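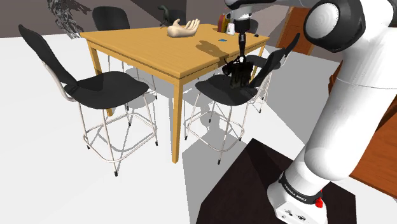

나무 탁자 위로 뻗은 흰색 로봇 팔, 3D 렌더링

쌀벌레와 헤어지는 법: 화랑곡나방 퇴치 순서

글 이나 쿠즈멘코

부엌 천장에 작은 갈색 나방이 붙어 있으면 대부분 창문부터 의심합니다. 그런데 그 나방은 우리 집 쌀통에서 태어났을 가능성이 높습니다. 월세도 안 내고 잡곡까지 챙겨 먹은 동거인인 셈입니다. 이름은 화랑곡나방. 이름만 들으면 무슨 무예 수련이라도 할 것 같지만 하는 일은 현미에 실을 치는 것입니다.

준비물
큰 비닐봉지, 진공청소기, 주방세제, 마른행주, 고무 패킹이 달린 밀폐용기, 페로몬 트랩 2개. 그리고 3년 전에 산 퀴노아를 버릴 용기.

1. 발원지 찾기
곡물, 밀가루, 견과, 건과일, 시리얼, 말린 고추, 반려동물 사료를 전부 꺼냅니다. 봉지 구석에 거미줄 같은 실이 있거나 낟알이 서로 뭉쳐 있으면 당첨입니다. 고무줄로 묶은 봉지는 안 묶은 봉지로 취급하세요. 애벌레는 얇은 비닐도 뚫습니다. 저는 지난 1월에 쌀통만 세 번을 씻고 나서야 찬장 맨 위 새 모이 봉지를 열어 봤습니다. 새는 안 키운 지 오래됐고요.

2. 버리기
실이나 애벌레가 보이는 것은 봉지째 비닐에 넣어 묶고 그날 바로 집 밖으로 내보냅니다. 부엌 쓰레기통에 넣어 두면 나방 입장에서는 이사를 도와준 것밖에 안 됩니다.

3. 얼리기
겉보기에 멀쩡한 곡물은 소분해서 영하 18도 냉동실에 일주일 둡니다. 꺼낸 뒤에는 봉지를 열지 말고 실온으로 돌아올 때까지 기다리세요. 바로 열면 물기가 맺혀서 이번에는 곰팡이와 사귀게 됩니다.

4. 찬장 청소
선반을 빼고 모서리, 나사 구멍, 경첩 틈, 선반 받침 구멍을 청소기의 좁은 노즐로 빨아들입니다. 번데기는 먹이에서 꽤 떨어진 곳까지 기어가 자리를 잡으니 천장과 벽이 만나는 선도 봐야 합니다. 그다음 세제를 푼 물로 닦고 완전히 말립니다. 청소기 먼지통은 밖에서 비웁니다. 식품 찬장 안에 살충제를 뿌리는 일은 참아 주세요. 나방보다 밥이 먼저 맛이 갑니다.

5. 트랩 놓기
화랑곡나방용이라고 적힌 제품을 골라 찬장 안에 하나, 부엌 반대편에 하나 놓습니다. 저는 프루니네오 트랩을 쓰는데 개당 2,000원이고 생긴 것은 접다 만 우유갑입니다. 수컷만 잡히는 물건이라 트랩만 걸어 두고 해결되기를 바라면 곤란합니다. 어디서 아직 나오는지 알려 주는 용도로 보세요. 창문 바로 옆은 피합니다.

6. 다시 채우기
유리나 두꺼운 플라스틱 용기에 옮겨 담고 산 날짜를 적어 둡니다. 뚜껑이 예쁘게 얹혀만 있는 용기는 장식품입니다. 동료 오레스트 리센코는 뤼비에 유리병 12개를 한꺼번에 사서 색깔별로 콩을 진열했는데, 패킹을 끼우지 않아서 몇 주 동안 아주 잘 보이는 나방 사육장을 운영했습니다.

얼마나 걸리나
실내가 따뜻하면 한 세대가 한두 달이면 돌아갑니다. 청소하고 2주쯤 지나 한두 마리가 날아다닌다고 망한 것은 아닙니다. 틈에 남아 있던 번데기가 늦잠을 잔 경우가 많습니다. 다만 트랩에 걸리는 수가 줄지 않으면 1번으로 돌아가 아직 안 연 봉지를 찾으세요. 말린 꽃다발, 팥 찜질팩, 콩 주머니도 후보입니다.

월계수 잎은요?
쌀통에 넣어도 됩니다. 밥에서 월계수 향이 납니다. 제가 확인한 효과는 거기까지입니다.

트랩은 포장에 적힌 기간마다 새것으로 바꾸고, 마지막 나방을 본 뒤에도 두 달은 그대로 걸어 둡니다.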